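Stories > Short fiction > Cinema

The Last Reel of Direro

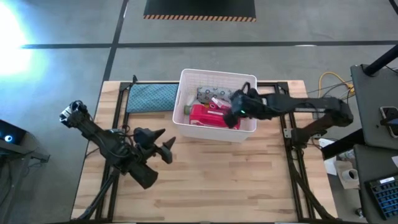

The film was called Direro, after the village where it was shot, and it was the only film ever made there. I was nine years old when the company arrived, and I am in it for four seconds. I run from left to right behind the heroine, carrying a goose.

For most of my life I could not prove this. The film was shown for one week in the capital, in a cinema with 332 seats, and then it was withdrawn. Some people said that the studio had no money for more copies. My grandmother said that it was withdrawn because it was boring. She had played a woman at the well, and she did not forgive them for cutting her line.

The story of the film, as we knew it in the village, was simple. A girl is promised to the miller. She loves a soldier, but the soldier is already dead, and he visits her only when there is fog. There was no fog in May, so the men of the village had to burn wet straw behind the church. The whole village coughed for 12 days. In the evening the actress sat on our step with a towel around her neck and ate sour cherries from a jar, and she spat the stones very far, further than my brother could.

I remember her hands better than her face. She had painted nails, and before every shot somebody rubbed mud on them.

Last spring I received a letter from the Vakulenko archive. They had bought the stock of a closed laboratory, and among the cans they had found four reels with the name of my village written on the lid. They were looking for people who could help them to identify the places. I wrote back the same evening. I wrote that I could identify the places, the people and the goose.

The archive is in Raltetti, six hours by train from where I live now. I took sandwiches and a good jacket. The building was a former school, and the corridor had still the hooks for the coats of small children, very low on the wall. A young woman with a cold brought me to a room with a viewing table. She explained that the sound was lost, and that the last reel was in a bad condition. Then she gave me a pencil and a form, and she threaded the film.

I had expected to cry, and instead I was busy. I wrote down: the lower mill, the priest's orchard, the bridge before they repaired it. I wrote down the names of three dogs. The young woman asked how I could be sure about the dogs, and I said that one does not forget a dog who bites.

In the second reel my grandmother stood at the well. Her mouth opened and closed. So they had not cut her line — they had kept all of it, and it was a long one. She spoke to the heroine with one finger lifted, in the way she used to speak to me about shoes. I asked to see it again. I could not read the words from her lips, although I tried for a long time, and the young woman went out to make tea.

My own part was in the third reel. The goose is very good. I am looking straight into the camera, which we had been told not to do, and one can see that I am proud of it.

The last reel was damp damage from the beginning. White stains opened and closed over the picture like flowers. The heroine walks into the fog, which I knew was straw, and the soldier comes to meet her. He was played by a student from Brorov who was afraid of horses. They stand opposite each other and they talk. Behind them, where the smoke was thin, I could see our house, and the step, and on the step a jar.

I stopped writing. The young woman asked if this was also a place that I knew.

In the village we always told each other that the girl marries the miller at the end. It was what the director had told my grandmother, perhaps because she had asked him in a strict voice. But in the film she does not turn back. The soldier gives her his hand, the stain covers both of them, and when it moves away there is only the road, and the house, and the smoke going slowly over the roof.

"Is there more after this?" I asked.

"Perhaps there was," she said. "We have only these."

I completed the form. Under "other remarks" I wrote that the jar contained sour cherries. Then I asked her, if it was not too much trouble, to put the second reel on again.

11 May 2025

6 comments | 12 shares

We use cookies to remember your reading settings. Accept | Manage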